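Domingo, 6h40

Terceira noite de medições do nível no poço de Clondadel. O transdutor voltou a derivar entre a meia-noite e as quatro: 3 mm para baixo, sem alteração correspondente na sonda manual. A pressão barométrica desceu no mesmo intervalo, pelo que a primeira hipótese continua a ser a compensação mal aplicada. O tubo de ventilação do cabo tem dessecante novo desde abril. Excluo humidade, por enquanto.

Refiz a correção à mão com a série do barómetro de Lai. A eficiência barométrica que o Ottavio Tedesco calculou no inverno foi obtida com o aquífero em carga, e agora estamos bastante abaixo disso. Usar o mesmo coeficiente o ano inteiro sempre me pareceu preguiça. Com um valor mais baixo a deriva reduz-se a menos de metade, mas o resíduo fica com uma forma que não gosto de ver — um dente regular, pouco depois das duas, que parece bombagem.

Telefonei ao Ming-te Tseng por causa do dente. Disse que a exploração a norte rega de noite desde que mudou a tarifa elétrica e que o furo deles tem cerca de 44 metros. Não sabe o caudal. Pedi-lhe que perguntasse; respondeu que perguntaria, no tom de quem não vai perguntar.

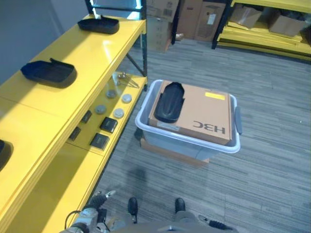 Se o furo a norte for de facto a origem, o ensaio de recuperação da semana passada está contaminado e a transmissividade que mandei para a Korbridge vem por excesso ou por defeito, conforme a hora em que desligaram a bomba. Não tenho essa hora. Tenho o registo do nível a intervalos de 5 minutos, o que chega para ver a inflexão, mas não para a datar com a precisão que o relatório promete. Devia ter posto o registador em intervalo curto logo no início e poupado na memória depois.

O Fung-ping Lau defende que se repita o ensaio com o vizinho parado. Tem razão em teoria. Na prática implica pedir a alguém que deixe de regar duas noites em tempo seco. O Hamidreza Mahmoudi propõe o contrário: deixar regar, instrumentar e tratar aquilo como ensaio de interferência gratuito. Inclino-me para esta solução. Dá-nos o coeficiente de armazenamento, que um poço sozinho não dá.

Café às oito. Dor no ombro direito, de puxar a sonda. A fita está gasta junto à marca dos vinte metros e a leitura ali faz-se mais por hábito do que por vista. Encomendar outra à Claltier, com a boia mais pesada.

Por fazer: acertar o relógio do registador pelo do barómetro (diferença de 3 segundos, irrelevante, mas irrita-me), passar o intervalo para um minuto antes da meia-noite, avisar a Korbridge de que o valor da transmissividade é provisório. Esta última adiei-a ontem. Escrevo a mensagem depois do almoço.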